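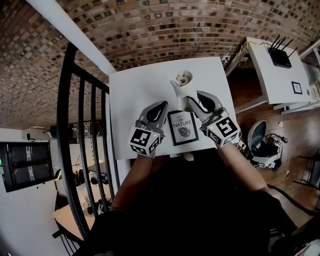 Yazzie Framing & Prints. Small shop, Borport, on the Plurneck road just past the feed store. Open since Ingrid Marchetti got tired of driving two towns over to get a poster framed.

What we do: picture frames, mats, glass, ready-made prints. Nature stuff sells best, leaves and birds mostly, plus short sayings. Custom sizes too. Bring the thing in, we measure it at the counter, you pick a molding. Usually takes 3 weeks. Longer before the holidays, sorry, call first.

**Who's here**

- Ingrid: owner, does the ordering and most of the mat cutting
- Roscoe Dvorak: glass, repairs, anything heavy
- Verna Kowalczyk: front counter, mornings. Knows were everything is

We stock more than 40 moldings. Black and plain oak are always on the wall, the fancy gold ones come and go. No plastic glazing unless you ask for it (kids' rooms, fine, makes sense).

Old frames: we take them if the corners are sound. Store credit only.

We don't do oil painting cleaning. Try Fleria, they're good and they pick up.

**Classes**

Mat cutting for beginners, 2 evenings, starts again in June. Blades and board included, bring your own picture, nothing bigger than a sheet of notebook paper please. Sign up at the counter or leave a mesage on the shop phone and Verna will call you back before noon.

Parking in back. Ring the bell if the door sticks.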